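About Ciltwood

Ciltwood tests whether robot arms can do kitchen chores yet. Weronika Wysocka started the company in a rented unit and still runs the bench. Our main job is table clearing – plates, cups, bread and rolls. 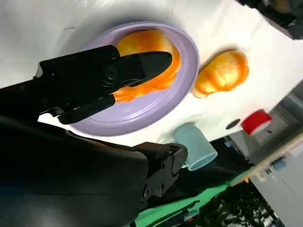 Since December we have logged 856 tries, and 619 went through without a person stepping in. Plates are slow. Folding towels is not ready for sale. We publish the failures too, and makers can book bench time by email.

Page updated 23/04/2026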